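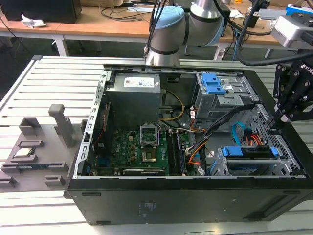
Planning and Budgeting for a Robotic Computer Teardown Cell

Departments requesting funds for a two-arm cell should complete the steps below before asking any supplier for a price. The guidance applies to cells that remove or fit processors, memory and drives in desktop computers.

Step 1. Define the task

Write down each operation the cell must perform. Opening a processor socket and lifting a memory stick call for different fingers and different force limits. State which operations will stay with a technician. Removal of the side panel usually does.

Step 2. Measure the work area

A tower lying on its side takes up more table than most applicants expect. Allow space for the case, a parts tray within reach of both arms, and clearance behind the table for arm cables. A slotted aluminum table costs more than a plain bench but allows fixtures to be moved without drilling.

Step 3. List equipment by line

Enter arms, grippers, sensors, table and controller separately. Requests that show a single total will be returned. Quotes from Hultono and Wokora do not include grippers — ask for these in writing.

Step 4. Budget for fixtures

Printed trays and holders are inexpensive, but they wear and must be redrawn when the computer model changes. Set aside 2 spare sets per model. Orders of 17 pieces or more should go through the Shearer workshop.

Step 5. Secure practice units

Retired office computers are suitable. Plan for 37 units of the same model in the first year, and keep damaged boards for gripper trials. Drives must be wiped or removed before delivery.

Step 6. Submit the request

Send the form and all quotes to Rhona Baird. Lewis Chisholm reviews floor loading and power for any cell over 100 kg. Requests for the next cycle close on December 31, 2020.

Related guidance
Choosing a Gripper: Questions for Suppliers
Fidilport Account Setup for New Buyers
Service Contracts and Spare Parts
Disposal of Retired Computers

Contact Equipment Planning | Copyright Equipment Planning Office | Back to top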